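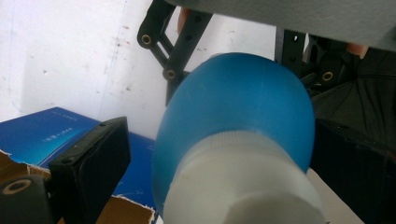
Thursday, Bruvero open afternoon, Drulladgate unit

Went over with Shoshana Kowalczyk to see what Bruvero mean by "teach it by hand". Notes written up the same evening, so the grumbling is fresh.

The pitch: a person holds the gripper and does the job, the recordings go off to training, and later an arm does the same job alone. We were shown the first part. I asked twice about the last part and was told it's on the Andis side of the project and would be ready for visitors in December. Fine, but then the invitation shouldn't say "autonomous packing".

The job was a blue bottle and its cardboard box. Shoshana asked why a bottle, and the answer was that it's curved and a bit slippery, so it's harder than a block. I'll give them that. A tapered side is awkward for flat pads, and I'd like to know how much the angle of approach matters.

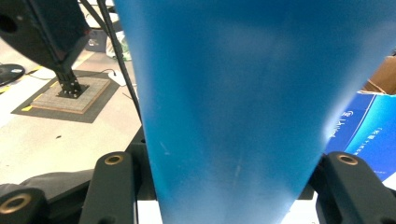

It matters a lot, by their own account, but they had no figures by angle. What they do have is 3858 recordings, of which 438 were thrown out. I wanted the reasons for the 438. "Various" isn't a reason. If most were bad grips, that's the interesting bit and they're binning it.

Other gripes:
- Same bottle all the way through. Vrettos at least swaps objects.
- The target of 3000 good recordings was met, so they call it finished. Who picked 3000?
- Only 7 people have done the recording. Do they all hold it the same way?
- The cables. I wouldn't want that weight on my arm for a whole shift, and I doubt it does nothing to the way people move.
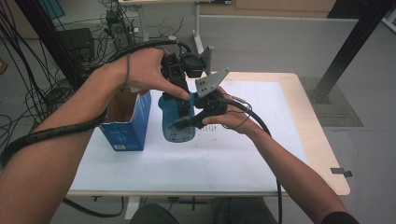

Follow-up

Myrtle Brannigan wants a yes or no on lending them bench time. Mine is no until we see an arm do it on a bottle it hasn't met. Shoshana is a maybe, she liked the linkage and thinks we could copy the idea cheaply. Ask for the reject list first. Email sent, no answer yet.

3 comments | 0 shares

We use cookies to improve your visit. Accept | Manage settings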